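Rede Sesora lança campanha de cuidados pessoais em 23 lojas

10 de outubro de 2020

A rede de farmácias e perfumarias Sesora iniciou uma nova campanha de beleza e bem-estar, com descontos em produtos para pele, cabelo e higiene bucal. As ofertas valem nas 23 lojas da rede e também nas compras feitas pelo site.

Participam da ação as marcas Rumell, de cremes e protetores solares, e Baumgartner, de xampus e tratamentos capilares. Na compra de dois itens da mesma linha, o segundo sai pela metade do preço. O desconto é aplicado no caixa e não pode ser somado ao do cartão de fidelidade.

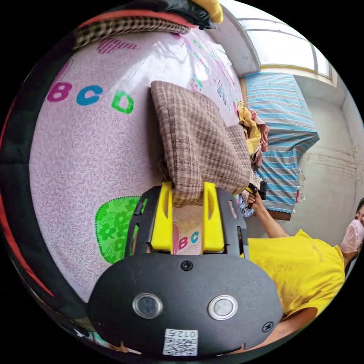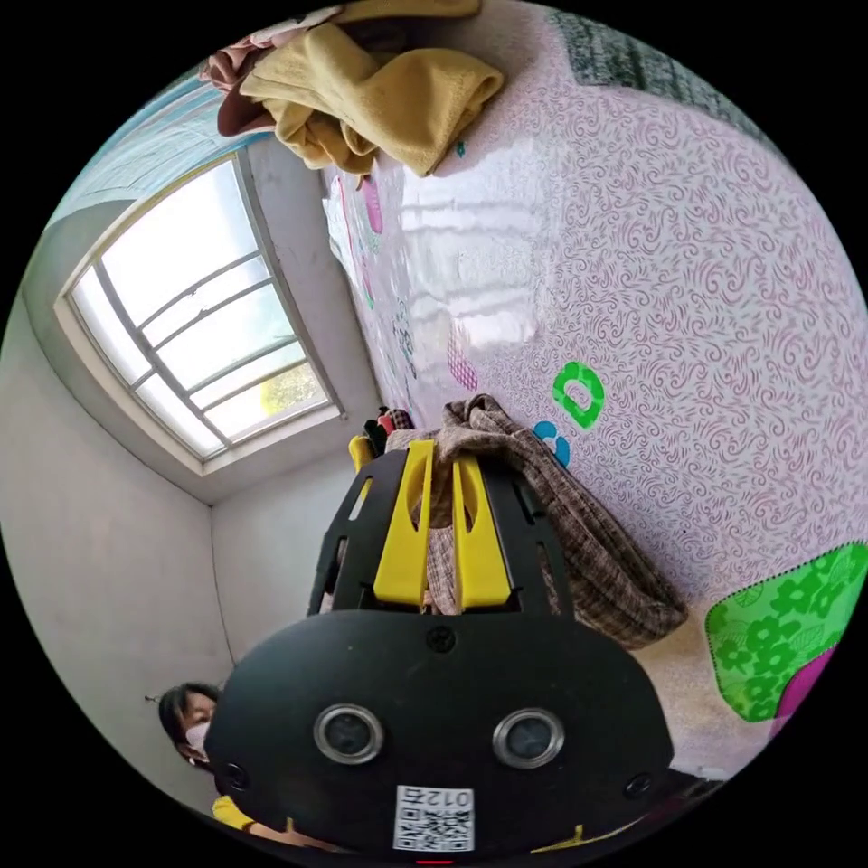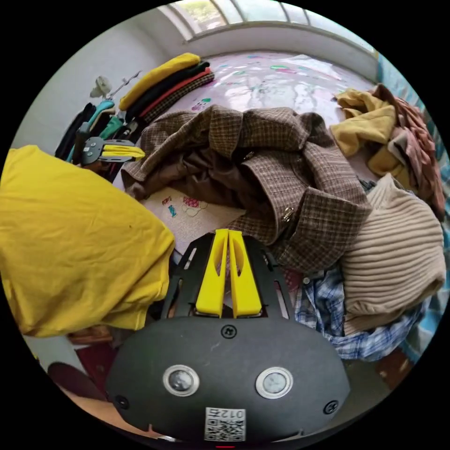
Clientes cadastrados no programa de pontos recebem 80 pontos extras a cada compra de produtos participantes. Com 900 pontos acumulados, é possível retirar um kit da linha Rorkura, composto por sabonete líquido, hidratante corporal e óleo de banho. Serão distribuídos 989 kits, limitados a um por CPF. O cadastro é gratuito e pode ser feito na loja ou pelo aplicativo.

As unidades com balcão de dermocosméticos oferecem ainda avaliação de pele sem custo, mediante agendamento por telefone. O uso de máscara continua obrigatório dentro das lojas, e os provadores de maquiagem seguem suspensos.

Os pontos obtidos durante a campanha podem ser trocados até o fim de fevereiro. O regulamento completo está disponível no site da rede.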